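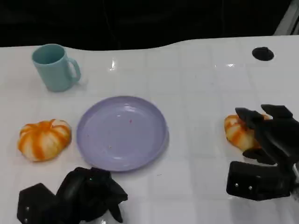 Juloven Makers – Robotics Bench Group

Home Forum Builds Help Log in

Hand closes, then the small pumpkin rolls away
Posted April 29, 2021 by Margit Vik

I am building a two-hand setup at home. The task is simple: take a striped pumpkin and put it on the lavender plate. The right hand comes from over the top and curls its fingers around one side. On my last run it lost the pumpkin 454 times from 700 tries. The mug by its handle is no problem. Should I change the fingertips or the closing speed?

Travent
Close slower. Also clean the table, mine was very slippery.

Jistmont
I had this with onions. A pumpkin has ribs, so a fingertip can land on a rib or between two ribs, and the push goes sideways. Go 2 mm lower before you close, and let the thumb touch first – then the others. Thin silicone on the tips helped me also, but it wears off fast.

Nair
what motors do you use?

Contact | Terms | Back to top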